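Zurnstead Track Cycling Programme
Progress report to the Drultano Fund, period to end of March

Last updated: March
Print this page | E-mail this page

1. Training load
The endurance squad completed 62 track sessions in the period. Standing-start work was moved to the front of each session, and gearing was held constant for the first three weeks so that lap times could be compared. Ruan Dlamini has revised the pacing schedule for the four-rider pursuit. Changes at the front are now made every lap and a half.

2. Power data
Crank meters were recalibrated before each block. Two units drifted by over 3 per cent and were returned to the supplier, Pisetti. Readings from those units have been left out of the averages.

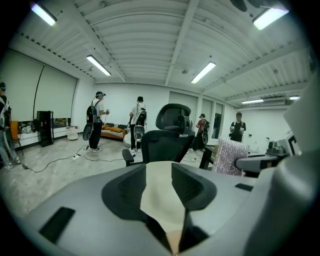 Office area with mesh-backed chair.

3. Athlete support
Parvaneh Farahani took over strength testing from the previous contractor. Nine riders have a full baseline. One has a knee complaint and will be tested in the next period.

4. Spending
Track hire is within budget. Travel is overspent by 10 per cent, owing to the additional camp at Tshabalala. We ask that the difference be met from the unspent equipment line.

5. Next period
Team selection trials, a second round of strength tests and delivery of the replacement meters.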